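4/5/26

The glaze kitchen at Doltholm occupies the back half of a former dairy. The production potter who runs it supplies tableware to cafes along the coast, and most of our conversation was spent on one fault: crazing, the network of fine cracks that forms when a glaze shrinks more than the clay under it.

"People treat it as decoration," she said. "On a vase, fine. On a plate it's a fit problem and I want it gone."

Her standard white, sold to her by Jaunzems as a dry mix, was crazing on one body in March. The supplier had changed the feldspar. She adjusted the recipe with extra silica in small steps, firing a row of tiles at each step, and ended up with 63 tiles before she was satisfied.

Testing is simple. Tiles go into a domestic oven, then straight into iced water, and are inked to show any lines. "If it survives three rounds I leave it on the shelf for 50 days and look again. Delayed crazing is the one that gets you – the pot's already been sold."

She keeps her records in Prasora, a kiln logging program, and was blunt about its limits. It stores the firing curve well enough but has no field for glaze thickness, so she writes that on the tile in oxide pencil.

Shape matters too. Glaze pools in a recessed well and thins over a rim, and the thick part goes first. She checks ovals there before anywhere else.

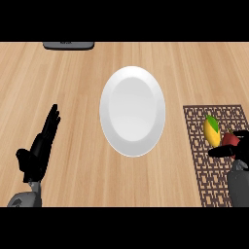 *Oval plate in white, with a broad raised rim and shallow well.*

Of the last order, 433 pieces for Flongate, she rejected almost 50. Most had pinholes, which she puts down to bisque firing too quickly. She now holds the kiln for an extra hour on the way up.

I asked whether a softer glaze would be easier to live with. "Easier for me. Then the knives mark it, and the cafe rings up." The next batch of test tiles was already drying beside the sink.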